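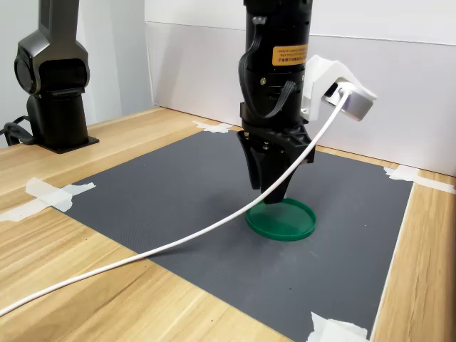
Been using the Torkorier wrist camera kit at the bench since June and a few people asked for a writeup. Posting it as a thread. I paid for the kit myself.

What you get in the box: the camera module, a USB cable, a printed bracket, a bag of screws, and a card with a link to the setup software. There's no case. The bracket comes in white or black and I ordered white.

We run two arms on one table. The kit is on the one with the two-finger gripper. Small flat parts mostly, lids and caps and that kind of thing, picked up off a dark gray mat and put in a tray.

Mounting took 11 minutes by the clock on the wall. The bracket fits over the wrist and the camera sits off to the side, looking down past the fingers. The bolt pattern matched ours. If yours doesn't match, Torkorier will send you the print file and you can change it.

The printed part was my main worry. After a couple of months of daily runs it hasn't cracked and the screws haven't backed out. I do check them every morning. I would not want to crash it into anything.

Cable routing is the weak spot. The USB cable is stiff and they give you one clip. We let it hang in a wide loop in front of the gripper and off the side of the mat. Works fine for straight up and down moves. If you rotate the wrist a lot, buy a softer cable first.

Keep the USB cable away from the ribbon cables on the wrist too. The manual doesn't mention it. I had one snag in the first week and lost a morning to it.

Software next. Calibration wants a printed target and 9 poses. You move the arm, press a key, move it again. It took me two tries because I had the target taped down crooked the first time.

Once calibrated, it held. I redid it after a month out of habit and the numbers had barely moved.

Results on my hardest part, a flat round green lid with a raised rim. It lies low and the fingers have to come in almost at mat level. I ran 227 picks over one shift and kept a log. Misses were nearly all from the fingers landing on top of the rim, so I put that on my approach height and not on the camera.

Shiny parts are harder. Direct light makes a bright spot on the edge and the detector will sometimes call that bright spot the center. Softer overhead light fixed most of it here.

Tape your mat down. Masking tape is enough. If the mat creeps your taught positions creep with it, and you'll blame the camera like I did.

Compared with the Dauda kit, which I had on loan last year: Dauda has a metal bracket and a nicer cable. It also weighs more and the software needs a license renewal. For light pick and place I prefer the Torkorier. For anything with fast wrist moves I'd get the Dauda.

Support was okay. I wrote in twice. First answer came the same afternoon. The second took roughly 2 weeks and was a link to the same page I'd already read.

Things I'd change: a second clip in the box, a longer cable, a printed manual, and a cover for the USB port. The plug is held by friction only. I put a small zip tie on mine.

Someone asked if it works with the Sesivico controller. I haven't tried it. The download page lists it as supported but I only run ours from a Linux box.

I bought through Todis and shipping was quick. The bracket is also sold separately there if you already own a camera.

Would I buy it again? Yes, for this bench. Going to try it on smaller caps next and I'll add to the thread when I have a log.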